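Lappalainen Joinery open day

The bus from the station drops you at the bottom of the hill and it is a steady eight-minute walk up to the gate. We went in March, on a grey morning, and there was already a line for the sausage sizzle when we signed in.

Lappalainen makes kitchen fronts and window frames, mostly for houses along the coast. Tours left from the front office in groups of 13. Ours was led by Ingrid Ferreira, who started in the sanding bay and now runs the finishing side.

The timber store came first. Boards are stacked by species and left to settle before anyone cuts them. Ingrid said most complaints about sticking windows go back to timber used too early. The machine hall was running one saw at low speed, and we watched from behind the yellow line with earmuffs on. The spray booths were closed to visitors, but you could look in through the glass.

After morning tea there was a talk on setting out work by hand, given by Hollis Kasprzak. He likes masking tape more than pencil on a finished surface – it peels off and leaves no line to sand out.

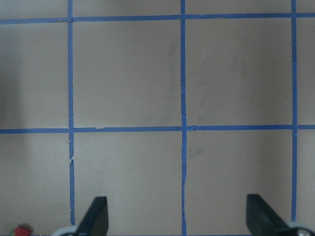
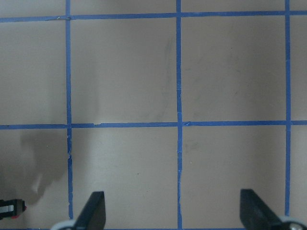

Blue tape laid out in a grid.

The talk ran over, so we missed the first half of the veneer demonstration. What we saw was good. Rizwan Kanagaratnam matched two leaves of blackwood and let people try the next pair themselves.

The shop had offcuts in bags for $3 and a few seconds-quality stools for $75. I bought a bag of offcuts. Parking is limited and the upper lot has no shade, so take the bus if you can. The last tour leaves at 3 pm.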